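Spent the morning walking out to see the old waterworks office at Flengate, a building I've been promising myself for years. A thread, with opinions.

1/ You get there from the Puline tram terminus. Signage is one brown arrow, pointing at a hedge. Follow the hedge. After the second bend you'll see a flat roof and a very thin chimney and think, surely not. Surely yes.

2/ It was built as offices and a pump house for the town of Skasov, by an architect whose other surviving work is a bus shelter. The bus shelter is better known. It has a plaque.

3/ First thing to say is that it's tiny. Every photo I'd seen was taken by someone lying in the grass. I was ready for a concrete cathedral and got something you could lose behind a decent garden center.

4/ Second thing: the stairs. One flight, poured in place, 30 steps, with a handrail that starts at your hip and finishes at your ribs. The guide says this was deliberate. The guide says a lot of things are deliberate, including the leak.

5/ The staff apartment upstairs is my favorite part. Bedroom the size of a wardrobe, wardrobe the size of a bedroom. The kitchen, though, is wonderful – a long window over the sink, a hatch to the dining corner, and a shelf at exactly the height where you need a shelf. I came home and looked at my own with new contempt.

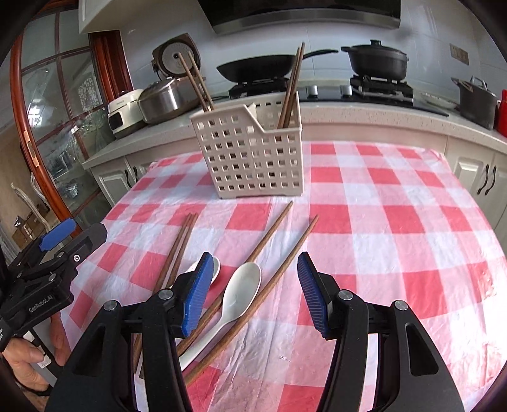

Chopsticks, checks, stove. No architect was consulted.

6/ Back to the pump hall. It's lit by 51 round skylights, each with its own little concrete collar. On a bright day you get coins of light all over the floor. I got a gray day, so I got a gray floor, but I could see the idea from there.

7/ The pumps were sold off long ago. In their place is an exhibition about the pumps. There is also a scale model of the building, inside the building, at a size not wildly different from the building.

8/ Now the sad bit. In September the Kartha wing comes down. That's the low brick extension at the back, added later by other hands, and the restoration plan calls it "without merit." I've stood in it. It has a curved wall of green glazed brick and the only working radiator on the site. I'd call that two merits.

9/ The argument for demolition is that it spoils the view of the west front from the reservoir path. I walked the reservoir path. The view of the west front from the reservoir path is spoiled by an electrical substation, which is staying.

10/ I do get it. Everybody wants the pure version, the one in the drawings. But people worked in that wing for decades, ate their lunch in it, put hooks on the wall where hooks were wanted. The original has no hooks at all. You carry your coat around with you like a guilty secret. 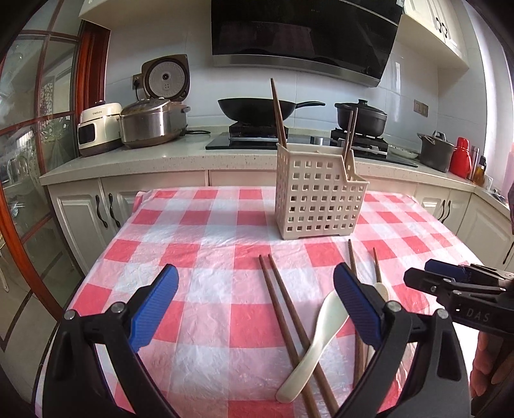
11/ Same story with the color, by the way. Paint scrapings apparently showed the window frames were once a sort of mustard. They've been white since before anyone's grandmother can remember, and they're going back to mustard. The test patch is by the side door. It is very mustard. I came around to it in the time it took to find the exit.

12/ Practical stuff, as a few of you asked last time and I ignored you. Tours hold 12​0 people a day in theory. Mine held me, a couple in matching raincoats, and a man who wanted the bathroom. Bring a sweater. Don't bring a stroller (see stairs).

13/ The bookshop has one book. It's a good book, 81 pages, mostly floor plans, and the last chapter is a really bitter essay about gutters. I've read it twice already.

14/ If you want to say something about the Kartha wing, there's a comment box on the counter by the tickets. It's a real box, with a slot. I filled in a card, front and back, then asked for another card.

15/ Last tour goes in at 3 p.m. and the tram back is hourly, so if you stop to admire the green brick you will miss it. I missed it. The famous bus shelter would have been nice at that point, but it's on the other side of Skasov.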